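3.2 Coat preparation and wash procedure

All dogs in the study were washed at the two grooming sites run by Odum, one in the city and one on the edge of a farming area. The sites share a water supply, so hardness was the same for both. Each dog was brushed out before bathing with a slicker brush and then a wide metal comb. Mats that could not be worked out by hand in a few minutes were clipped, and the clipped area was left out of all later measurements. Dogs with open sores, a current skin infection, or a medicated bath in the previous month were not enrolled. This left 87 dogs, grouped by coat type as short, double, wire, or long.

The test product was Jumari, a rinse-out conditioner with panthenol and oat extract. The comparison product was the same base without either ingredient, supplied by the same maker in plain bottles. Groomers did not know which bottle they were using. Owners were not told either, although several guessed, and a few of them guessed correctly on the basis of smell. We return to this point in Section 5.

Each bath followed the same order: a full wetting of the coat, one application of a mild unscented shampoo, a rinse, the conditioner, a timed wait, and a final rinse. The wait was set by a kitchen timer clipped to the tub. Groomers were asked to keep the water lukewarm and to check it against the inside of the wrist, as they would on any working day. We considered fitting the tubs with thermometers and decided against it, on the grounds that salon results were what we wanted to learn about. Dogs were towel dried and then finished with a stand dryer on its low setting. No leave-in spray, detangler, or cologne was allowed until the hair samples had been taken.

3.3 Combing force

Combing force was taken as the main measure of tangling. A handheld comb with a spring gauge in the grip (Kobzar) was drawn through the coat from the shoulder to the hip, along a line parallel to the spine. Two passes were made on each side of the dog. The peak reading of each pass was written down, and the mean of the four was used in the analysis. Readings were thrown out if the dog sat, turned, or shook during the pass, and the pass was then repeated after a short break.

The method has a known weakness. A groomer who feels the comb begin to catch will slow down without meaning to, and this lowers the peak. We tried to limit the effect by having the same person make every pass on a given dog, both before and after the bath. Differences between groomers then fall out of the comparison, at least in part. In the long-coated group the first pass also tended to open up the coat for the second, so the order of passes was kept fixed.

Short coats gave very low readings in nearly all cases, before and after washing, and the gauge is not well suited to them. They are reported in the tables for completeness but are not used to support any claim about detangling.
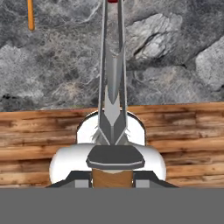 Figure 2

3.4 Hair samples and shine

A small lock of hair was cut from behind the left shoulder before the bath and again once the coat was fully dry. Locks were tied at the cut end with cotton thread, placed in paper envelopes, and stored in a closed drawer away from sunlight. Plastic bags were used for the first few dogs, but static made the fine undercoat hairs cling to the sides and they were hard to remove without loss. Those samples were kept in the set, with a note.

Shine was scored in two ways. The first was a gloss reading from a bench meter (Meltier), with the lock laid flat on a black card and held at both ends. The second was a simple rating by owners, who filled in a short form on the evening of the bath and again one week later. The form asked how the coat looked, how it felt, and whether the dog had scratched more, less, or the same as usual. Space was left for comments. We received 129 usable forms in all. Some owners returned only the first form, and these were counted in the first-day results but not in the one-week results.

Gloss readings were not possible for wire coats, which do not lie flat. For this group we rely on the owner ratings alone. White and cream coats also gave trouble, as the meter tends to read them high whatever their condition. To deal with this, gloss is given as a change from the dog's own reading before the bath, and coats of different colors are never compared directly.

3.5 Moisture

Moisture in the hair was estimated by weight. Each lock was weighed after a day in the storage room, dried in a low oven, and weighed again. The loss was taken as water. The room was not humidity controlled, and for this reason the treated and untreated locks from one dog were always weighed in the same session. A damp spell in September raised the figures for both, and the gap between them stayed much as it had been.

Skin moisture was not measured. A probe of the kind used in human skin work was tried on the belly of two staff dogs, neither of them in the study, and both objected to it. The readings we did get varied more between one touch and the next than they did between dogs. Anyone wishing to make claims about the skin itself, as many product labels do, would need a better tool than the one we had.

3.6 Analysis

The change from before to after the bath was worked out for each dog and then compared between the two products within each coat group. Because the wire group was small, its results are given as plain values with no test applied. Owner ratings were treated as ranks. Where an owner had marked two boxes for one question — this happened most often on the scratching item — the answer was treated as missing.

Dogs that were bathed again at home before the second form was due were dropped from the one-week results. Swimming was not counted as a bath, though it was recorded. We did not correct for diet, season, or the time since the last professional groom, all of which may affect coat condition, and the last of these was often known only from the owner's memory.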